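The burger that never goes cold

May 9, 2024
671 shares | 6 comments

My mother kept a tin of plastic food under the stairs, and whatever was served from it had to be eaten with noises. I ate a great many fried eggs this way. I mention it only to establish my credentials, because I have just spent a long afternoon on the subject of the toy hamburger and would like it known that I came to it with experience.

The play burger is a simple proposition. You get a bun in two halves and some things to go between them. Sihan Fang, who runs the toy shop Wandine and has sold more than 2970 of the things, thinks this is why it has outlived most of the other plastic dinners. "A child can't do anything with a toy fish finger except give it to you," she told me. "A burger, they have to make."

They do have to make it, and so, it transpired, did I. The traditional order is lettuce down first, then tomato, then cheese, then the lid. The lettuce is much wider than everything else and has more frills than a christening gown. The cheese is square, the bun is round, and you are left with corners. I like the corners. A slice laid on at an angle, with one of them drooping towards the diner, has a touch of the roadside café about it.

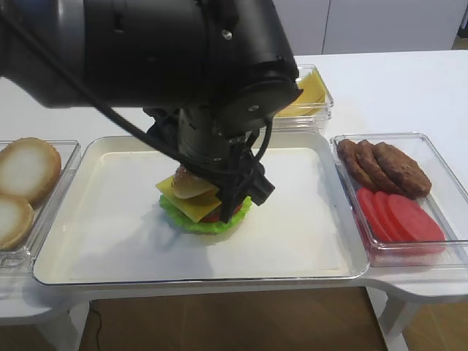 A word about bread

Toy bread used to be a brown lump. Shaohua Zheng, who collects play food and stores it at home in what I had taken for a wine rack, dates the improvement to the day somebody decided to bother with the cut side. He judges every set by it. Turn over a poor bun, he says, and you will find a hollow and a screw hole. A good one has a pale inside with a proper ring of crust round it, and a bit of speckle on the outside where the baker would have been proud.

I put it to him that no child has ever inspected the crumb. He looked at me as a sommelier looks at a man asking for ice.

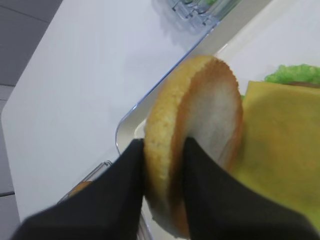 Serving suggestions

Zheng allows a patty, though he regards it as the least interesting part. His two favourite makers, Majimbun and Sullelero, disagree about how thick it should be, and he has letters from both. I did not ask to see them.

Presentation matters more than you would think. A white tray does wonders for plastic lettuce, which is a green not found in any garden of mine, and a paper liner makes the whole business look as though somebody might bring a bill. Fang sells trays separately. Of course she does.

I bought the burger, and the tray, and took them to my niece in Wakemier. She built it upside down, charged me six pounds and told me the kitchen was closing.

6 comments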